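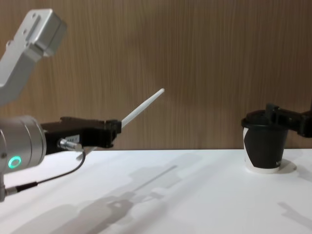 Beverley Kershaw replied: Before you rewrite anything, have you tried simply adding more episodes? On our side a straw task that stalls short of the lid is nearly always short of data, and 496 isn't many for two arms.

Colin Rowbotham replied:

I've read that answer on the last three tickets and I'd like to see something behind it this time. We started on this task in January with a much smaller set. The policy stalled short of the lid. We were told to collect more, we collected more, and it stalls short of the lid. I can go on feeding it, but each session takes two operators off other work and I would want a reason to believe the next batch differs from the last.

Restating the problem, because the original ticket was merged into an older one and lost half its text.

Site: Dornthorpe, bench cell, two arms.
Task as given to the operators: put the straw in the cup.
Training service: Wekside, default settings. We have not touched them.
Symptom: the straw gets picked up fine. It travels toward the cup, slows, and then both arms make small back-and-forth corrections until the timeout. Sometimes the arm that should be steadying the cup drifts away as if it had decided to go for the straw as well.
Expected: straw through the lid, release, both arms home.

What I have ruled out so far:

1. Calibration. Redone on both arms, and the recorded joint positions replay correctly. A replayed demonstration puts the straw through the lid. So the hardware can do it.

2. Timestamps. Your first-line support suggested the camera streams were out of step with the joint data. I checked by tapping the tabletop with a closed gripper and comparing the contact in the head view, the chest view and the motor current. They line up. I'd be grateful if this suggestion could be retired.

3. Lighting. Somebody proposed that shadows on the white table were confusing the vision side. Possible, I suppose. We ran it with a diffuser over the lamp and the stall was the same. I don't believe the shadows have anything to do with it, and I note that they were in all the training data too, where they did no harm to the pickup.

4. Gripper force. No change at any setting we tried.

Logs attached to the parent ticket under Fothergill, which is what we call the policy build. Please look at the last run before answering.

Beverley Kershaw replied: Looked at the run. Gripper and joint traces are clean. The action predictions get very spread out once the straw is close to the lid, which is what I would expect with too few examples of the insertion itself. Could you tell me how the episodes were collected? Same operators throughout?

Colin Rowbotham replied:

Different operators, same written instructions, and there may be a clue in that. Spread-out predictions can mean too little data. They can also mean that the data disagrees with itself, and in that case more of it makes things worse or leaves them where they are. Nobody at Bernow's help desk has raised the second possibility in any of these tickets.

So I sat down and watched a batch of the episodes end to end instead of trusting the success flags. 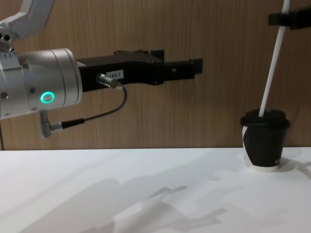
The instruction says to put the straw in the cup. It doesn't say which arm does it, and it doesn't say what the other arm is for. Some operators brought the straw in from the left and held the cup with the right. Others left the cup standing and worked the straw from the right, with the left arm parked well back. One or two kept the left gripper open close to the cup, presumably meaning to brace it, and then never closed on anything. Every one of these was flagged a success and filed under the same task name.

I don't blame the operators. The straw went in. But I would like to know how the quality check passed a set like this, given that we pay for the quality check.

I also found episodes where the recording stops while the straw is still held in the gripper. The operator was satisfied, pressed the pedal, and the release never got recorded. If release is missing from enough episodes then I wouldn't expect the policy to learn it.

Test I'm going to run, and I'd ask you to hold this ticket open until it is done:

Step one. Sort by role: straw left, straw right. Discard anything where the second arm has no clear job.
Step two. Trim nothing, but drop every episode with no release.
Step three. Train on the straw-right set alone. After sorting, it holds 264 episodes.
Step four. 20 trials, cup placed by hand on the same mark, no retries counted.

If Beverley is right, a smaller set should do worse than the full one.

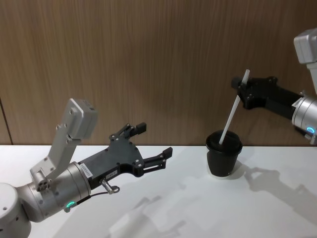

Issue 264-6

August 27, 2025

Results from the sorted set. The full set, retested first for comparison, managed 6 insertions in 20 trials, all of them slow. The straw-right set did better: most trials ended with the straw through the lid and the gripper open. The drifting left arm has gone completely. The hesitation near the lid has shrunk to a short pause that I can live with.

I'm not ready to call it fixed. The cup was on its mark every time, and a policy that only works on a mark isn't worth much to us. When I moved the cup a hand's width toward the wall it missed the lid twice running and I stopped there, as I had the bench for the morning only. It is possible that this second failure really is a shortage of data. I would still like it shown.

Beverley Kershaw replied: Fair. I've passed the role question to the Wekside people and asked whether the quality check can report which arm first touches each object. No date yet. For the cup position I do think you need new episodes with the placement varied.

Colin Rowbotham replied:

Agreed on the placement, with these changes to the operator sheet before anyone records anything:

Right arm holds the straw. Always.
Left arm goes to the rest pose and stays there until the end.
Cup is moved between episodes, anywhere inside the taped area.
Let go of the straw, bring the right arm back, then press the pedal.
If you fumble, finish the attempt and mark it as a fumble. Don't restart quietly.

The straw-left episodes are kept under their own task name. I may want them later and I'm not paying to have them recorded again.

Status: open, waiting on customer.

Colin Rowbotham replied: Please change that to waiting on vendor. The report on first contact was promised by you, and the sheet is already on the wall.

Status: open, waiting on vendor.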